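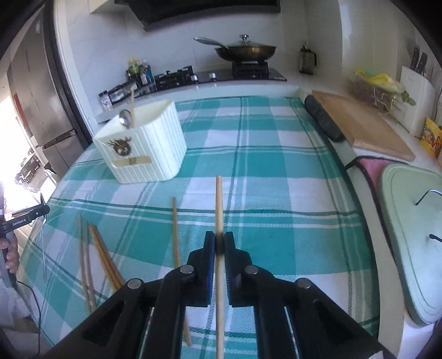
A chopstick held in the jaws of a hand-held gripper, with more on the tablecloth.

Home News Workshop Interviews Contact

March
By Fatemeh Ansari

Cúc Phan looks after the hand-held grippers at Lapointe, and most of her day goes to the jaws.

"People expect the electronics to be the trouble," she said. "Mostly it's pins and pads."

Each gripper closes through a linkage that turns on pivot pins. Phan wipes the pins, checks them for side play and works the jaws open and shut 20 times before a unit goes out. If one jaw arrives ahead of the other, she takes the linkage apart.

"A mug will forgive you. A chopstick won't. It rolls, or it tips over as soon as you lift."

She uses chopsticks as her last check after any repair. The stick has to stay straight in the jaws for nine seconds. She does that nine times, and a unit that drops one goes back to the bench.

Lucian Rusu, who handles spares, keeps 36 pads in stock and would like more. "Cúc changes them early," he said. "I used to argue about it."

Phan said a worn pad is hard to see but easy to feel. She runs a thumbnail across the face and replaces both sides together.

Cables are next on her list. She wants a softer bend where they leave the handle, and has asked Pramell for a longer sleeve.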